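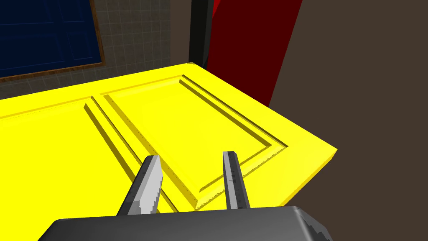 Drulix brings door-handling robots into the daily work of Ayele apartment services

Ayele, the building services company which looks after 843 rental apartments, will start this August to use robots from Drulix for the routine care of interior doors. The first stage covers 222 apartments and will run for 20 weeks.

Until today, every door between two tenants is opened, checked and closed by hand, often by one person alone who has also a full list of other repairs. Under the new plan the robot does the repeated part of the round, and the staff decide what must be repaired, order the parts and speak with the tenants.

"My team did not ask for fewer people, they asked for fewer hours on their knees," said Hamdia Gebreyes, head of maintenance at Ayele. "We spent a long time on the question of who is responsible when the robot stops. The answer is written now in each work plan – it is the technician on shift."

All movements are prepared first in simulation, in model rooms with paneled doors in different colors. Technicians from Ayele take part in these sessions and can reject a movement before it is allowed in a real apartment.

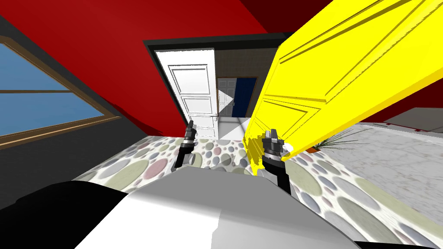
Will maintenance workers lose their jobs because of the robots?
Ayele has agreed in writing that no position will be cut during the first stage, and technicians who supervise a robot will receive a higher hourly rate.

Training is given by Thắng Huỳnh of Drulix, in small groups every Tuesday at 7:30 in the morning, during paid time. Workers who prefer to stay with manual rounds can do so – their shifts and their pay remain the same.

After the first stage, the staff will vote on their experience, and the result will be shared with tenants before any other building is added.

Press contact: Yasmine Lamrani, Drulix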